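News > Community > Interviews

Seven Years of the Mending Program at Domov House

The textile repair program at Domov House enters its seventh year this March. The program offers basic instruction in hand sewing, patching and darning to residents of the Prurkley district, at no charge. The program coordinator met with us in the workroom on the second floor to discuss how the work has changed and what is planned for the coming year.

The program began as a clothing exchange. "People brought in good coats with one torn pocket and left them on the rack," the coordinator said. "We found that most of them would have kept the coat if they had known how to close the seam." The first course had six participants and ran for three evenings. Courses now run for 12 weeks, and places for the spring term were filled before the printed schedule was mailed.

Participants start with a running stitch and a backstitch on scrap fabric. Work on their own garments begins in the fourth week. The coordinator described this as the most difficult rule to defend. "Everyone arrives with a favorite pair of pants and wants to fix it that evening. We ask them to wait. A first patch is usually crooked, and it is better that it be crooked on a scrap."

Scrap fabric comes from the Lozano upholstery shop, which sets aside its offcuts at the end of each month, and from household donations. Donated fabric must be washed before it is brought in. Zippers and buttons are removed and sorted by size. The program does not accept leather or fabric with a rubber backing.

Asked about machine sewing, the coordinator was cautious. The program owns two older machines and has applied to the Gruline fund for the cost of servicing them. "A machine is very useful for a long hem - curtains, sheets, work pants. For a small hole in a sleeve, a needle and ten minutes will do." If the application is approved, a short machine course will be offered in the fall to people who have completed the hand sewing term.

Much of the conversation concerned preparation, which the coordinator considers the part of mending that beginners most often skip. "They cut the patch first and look at the hole afterward. I ask them to put the cloth down and look at its shape." A tan piece lying on a green table, with one slanted side and one end bunched up, serves well enough to make the point: the bunched end has to be smoothed out before anything is measured, and the slanted side should be checked against the weave before it is used as a guide. The coordinator also advises pressing the fabric and leaving a generous margin on every side of the hole. "You can always trim a patch," the coordinator said. "Adding to it is another matter."

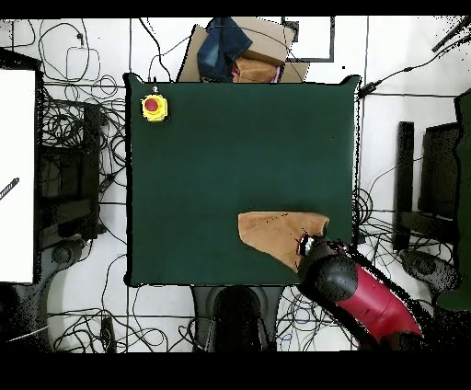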